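Packing pretend burgers for a kids' party, what order??

We're hosting my daughter's birthday on a Tuesday afternoon (I know) and the theme is burger stand. The kids get to play cook with a pile of toy food, then we eat the real thing. My problem is the line. Last year we did pizza and it turned into one giant clump of children at one end of the table. How do you set up a station so eight kids can get through it without a fight? We have a folding table from Norkberg and not much else.

burgermom_51

Make them go in one direction! That's really all I did. Paper arrows on the floor, and the "customers" wait on the other side with play money. Put the cash register last. My kids didn't care about the food at all, they just wanted the register – be ready for that.

tuesdaytacos

I've run this at our library branch a few times, so here's my two cents. Skip the line. Give two kids a tray and let them build together while two more take orders, then ring a bell and everybody swaps. Five minutes a turn is plenty at that age, and a bell works way better than yelling (ask me how I know). Order cards are worth the trouble too. I draw mine with markers, just the layers in colors, so the little ones who can't read yet can still fill an order.

Set the pieces out on both sides of the tray so each kid has a side to reach from. And have the real burgers ready the minute the game ends, cause they will be starving. Keep the real ones plain and put the ketchup where you can see it – I lost a nice rug that way.

Oh, and wash the toy food the night before. Dish soap and a towel is fine.

porchlight837

A build in progress, lettuce then patty then cheese:
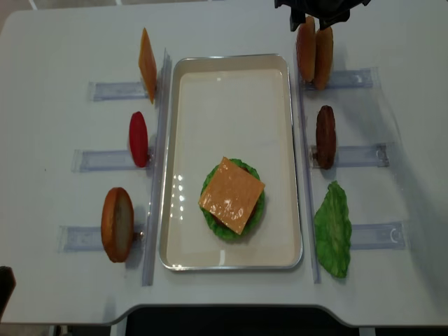 More from this board

Goody bags without candy, ideas?
Renting a bounce house in July

Contact the Urnska Help Board | © Urnska Community Pages | Back to top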